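Food shelf hours change for the fall

Starting after the holiday weekend, the Otthorpe food shelf will be open in the evening as well as the morning. The new hours are 9 to noon and 4 to 7, on the same days as before. The side entrance on Kallio Street stays the one to use. The front doors are locked while the floor in the hall is being redone, and the work is expected to run into the fall.

In May we served 300 households, up from 251 in the same month last year. That is 49 more. Much of the increase came from families who moved here for work at the Jitau plant and were then put on short weeks. Several of them told us they could not get to the shelf before noon, and a few had been sending a neighbor with a note. The notes are still fine. Please put the household number on them.
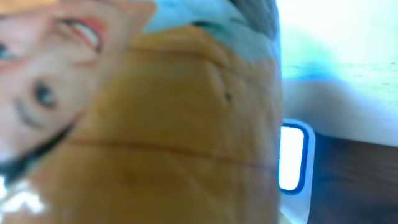
Bread goes out first come, first served.

Sérgio Bastos has taken over the pickup route from Ken Drury, who drove it for 16 years. Sérgio can be reached through the office if you have a donation too large to carry in. He has room in the van for boxes but no way to keep things frozen, so frozen meat still has to come to the side door during open hours.

What we are short of right now: canned fruit, cooking oil, rice in small bags, diapers in the two largest sizes. We have plenty of green beans and do not need more until winter. Home-canned goods can't be accepted under the county rules. Garden produce can, and the tomatoes and squash people left last week were gone in a day.

The bus stop at Drindora Road has moved one block east - riders should allow a few extra minutes on foot. Anyone who can't manage the walk may call ahead and ask about a delivery. There are 3 delivery slots open at the moment.

Items for the next newsletter are due at the office by noon on the 15th.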